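Automation at the Prudik laundry, Flirville
Photo gallery - January 9, 2018

Prudik washes and folds sports uniforms for clubs and schools near Flirville. A busy day brings in 600 pieces. Until last April all of them were folded by hand, on a shift of 22 people. Now part of the folding is done at a padded table by a two-armed machine from Mansour.

Shirts still reach the table in a heap. Jerseys are slower than plain T-shirts, as the collar and cuffs have to be found before the first fold. A pile of one team's colors is the hardest, with shirts and shorts much alike until they are spread out.

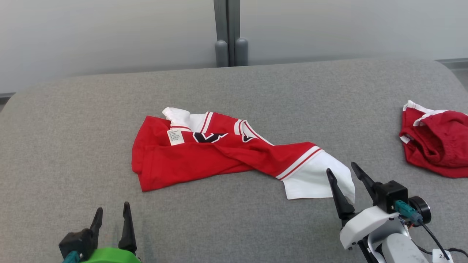
The folders who used to stand at the tables for a full shift now stand there for 2 hours and move on. Most of the rest of their day goes to checking seams, sorting by club and packing orders. Sore wrists come up less often at the morning meeting. Some miss the old pace and the talk across the tables.

Pay stayed the same through the change. The Plekow site gets its first machine next, and 40 people there will be trained on it.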